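Ullance Drafting Stool, Model 19
Sold and repaired by Zornlow Seating, Lavavthorpe 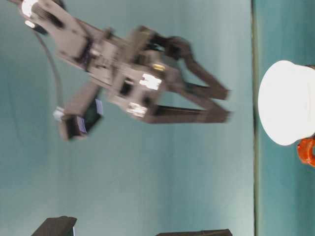 A drafting stool is a chair for people who have decided their feet no longer need the floor. The Ullance 19 has been in our range longer than some of our staff, and it has changed very little, mostly because every time we changed something, customers wrote in. It suits high benches, drawing tables, shop counters and kitchen islands of the ambitious kind. Color is where most orders stall, so we'll start there. The seat pad comes in black, oatmeal and Quiet Teal, and if you want to know what Quiet Teal looks like across a large area, the pale teal backdrop in the photo is the same family, though your screen will have its own opinion. Order a swatch. They're free, and they settle arguments that have been going on since April.

What you get

One seat, one gas lift, one foot ring, one five-star base, one bag of hardware and one hex key to add to the drawer of hex keys. The back is optional. People who skip the back tend to order it later and pay for shipping twice, which we mention purely out of kindness.

The seat

Molded foam over a beech shell, with a waterfall front edge. That's the trade's name for a front edge that curves down so it doesn't dig into your thighs. The foam is firm. If you sit down and think "oh, that's firm," you have received the correct item. Give it two weeks before you call us.

Covers unzip and go in a cool wash. Hang them to dry. The dryer will give you a cover that fits a much smaller stool, and we don't make one.

Height

Standard lift gives you 8 inches of travel. The lever is under the right side of the seat, and it works only when you're sitting down if you want to go lower. A tall lift is available for benches above the usual height. Measure from the floor to the underside of your bench and put the number in the order notes. Please don't measure to the top, and please don't write "normal."

The foot ring

Chromed steel, adjustable with a hand wheel. It is there for your feet. It isn't a step, and the ring has a sticker on it saying so, in letters we have made larger twice. Tighten the wheel again after the first week. It settles.

Casters or glides

Glides come as standard. Casters are an extra and we sell fewer of them than you'd expect, because a tall stool on casters has a life of its own on a smooth floor. If you do want them, choose the braked set, which locks when you sit. Hard wheels for carpet, soft wheels for wood and tile.

Weight limit

200 pounds with the standard lift. The heavy-duty lift and wide base are rated higher, and the figures are on the sheet packed with each one. We'd rather you ask than guess.

Assembly

Press the lift into the base, slide on the foot ring, drop the seat on top and sit down hard, once. That seats the taper. There is no trick to it, though getting it apart again takes a rubber mallet and a certain amount of language.

Guarantee and repairs

5 years on the base, shell and lift. Foam and covers are yours to wear out. All parts are sold separately, including the ones for the Miyazaki, the older stool with the round base, which we stopped making but can't seem to stop fixing. Bring it to the counter in Lavavthorpe or ship us just the broken piece. You don't need to send the whole stool. One customer sent the bench as well.

Lead time

Black ships from stock. Oatmeal and Quiet Teal are covered to order. The tall lift is out of stock at the moment and due back on Monday, July 22, 2024. Orders placed before then will be filled in the order they came in, regardless of how many exclamation points are in the notes.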